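Week 6 handout: Comparing wrist cameras and two-finger grippers
Notes by Yaw Ayaaba, lab section led by Wafula Ogola

Vendors quote a grasp success rate. Ask what was grasped, from what pose, and who reset the object between tries. The Cliduvex sheet says 55 grasps without a drop, all on upright foam blocks. I would not buy a gripper on that number, and you should not cite it in your report.

In our February trials the Pokley fingers managed 16 good grasps out of 32 on household objects. The Hrubý fingers did better, but they were run second – after we had fixed the lighting – so the comparison is weaker than the table makes it look. 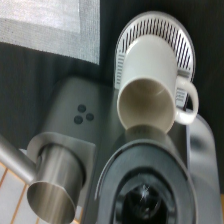
Wrist cameras get sold on resolution, and resolution is rarely what limits us. Glare and self-blocking are. Take a glossy white mug lying on its side on a slotted drip tray: the bright spots on the mug and on the steel fitting are what a depth estimate has to survive, and part of the grate is hidden under the mug. A planner that assumes handles on upright mugs has little to say about one sticking out sideways past the edge of the tray. Before you trust a pose estimate, check it against a hand measurement.

For your own runs:
Write down the start pose before each try, including the failed ones.
Change the fingers or the camera, never both in one session.
Report drops and missed contacts separately.

Simulated grasps go in an appendix, even if you have 1000 of them.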